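Ticket: Specks in white plastic cup, coffee corner
Product line: Hesunon kitchen scale and cup set
Status: Closed, with follow-up
Priority: Low
Opened by: Augustina Essien, Skullanville office

Reported problem: small dark particles in the white plastic cup used for portioning water and beans. Reporter asks whether this is dirt, wear in the plastic, or something coming out of the coffee machine.

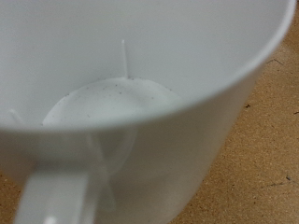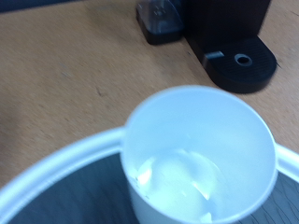

Both show the white plastic cup.

Log kept by Kwabena Sulemana
Facilities desk, Nartey
May

Entry 1, 9:10 a.m.
Ticket received and assigned to me. Reporter says the cup was rinsed the evening before and left upright at the coffee corner overnight. Two people use it, for water and for ground coffee, with no drying in between. Asked for the cup to be set aside and not used for drinks until checked.

Entry 2, 9:35 a.m.
Reviewed the pictures. In the first, the particles are on the flat bottom, mostly toward one side, gray and brownish. They could be dust or crumbs. The narrow molded rib on the inner wall is part of the cup and is not a crack. In the second, there are a few tiny dark marks near the inner wall. I can't tell from the picture if those are specks or printed lines. The shine on the bottom could be a thin layer of water or the plastic itself. Neither question can be settled remotely. Requested a wipe test.

Entry 3, 10:20 a.m.
Wipe test done by Ama Dogbe. Dry white paper towel, one pass across the bottom, one pass along each rib. Result: brown residue on the towel, gritty between the fingers, coffee smell. Most of the particles came off the bottom. A few stayed in the corner where the rib meets the floor of the cup.

Entry 4, 10:45 a.m.
Checked the machine as a possible source. Ran 200 ml of plain water through with no coffee loaded and collected it in a clean glass. Water clear, no sediment after standing. Repeated once with the same result. Machine ruled out.

Entry 5, 11:15 a.m.
Jana Frerichs asked if the plastic could be shedding. Had the cup washed by hand with dish soap and a bottle brush, working the brush up and down along the ribs. Rinsed, then filled with warm water at 40 °C and left to stand. Water poured through a paper filter afterward. Nothing on the filter. No scratches that catch a fingernail. Shedding ruled out.

Entry 6, 1:30 p.m.
Cause: dry coffee grounds and ordinary dust. Grounds stick to the plastic when it is damp, collect against the ribs, and drop to the bottom as the cup dries. A quick rinse under the tap does not reach them.

Fix applied:
Cup washed with brush and soap, dried upside down on a rack.
Second cup ordered from Coretti so that water and grounds are kept separate.
Old cup to be used for grounds only. New cup to be used for water only.
Tabletop wiped down.

Entry 7, 3:50 p.m.
Reporter confirms the cup was clean after drying and had no smell. Nkrumah Bonsu notes that the brush at the sink is too wide for the smaller cups in the set. Narrow brush added to the supply order.

Follow-up: recheck after 4 weeks. If particles show up in the water cup, reopen this ticket and attach the paper towel or filter in a sealed bag. Do not throw the sample out.

Parts used: none
Parts on order: one cup, one narrow brush
Closed by: K. Sulemana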